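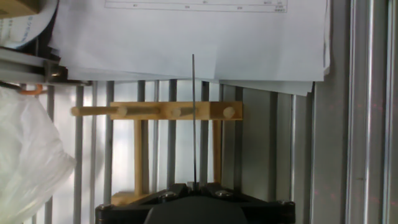 *Pale wood and round pegs: the drying rack.*

Leek month is on at the Sonthorpe kitchen, and we couldn't be happier! Our June seed order from Prirnell brought us 537 seedlings, and the soup list is already filling up.
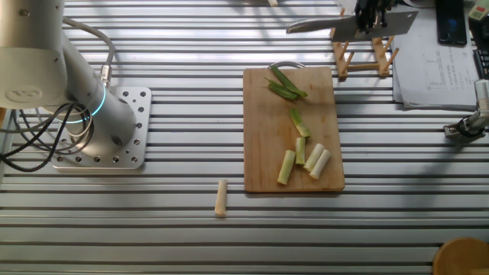 *Stalks and dark green leaves on the board.*

Please save the green tops – they make a wonderful stock with a bay leaf and a few peppercorns. Slice the white parts thick for roasting, thin for soup (and rinse them well, grit loves a leek). Boards get a quick scrub with salt and lemon, then stand on edge overnight.

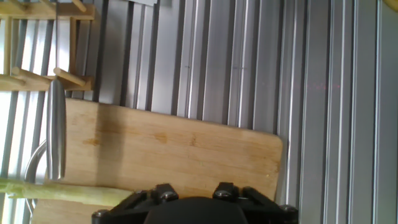
Hideaki Fujimoto writes that he fries the tops in butter until crisp and piles them on baked potatoes, and he'd like to see that on the menu too.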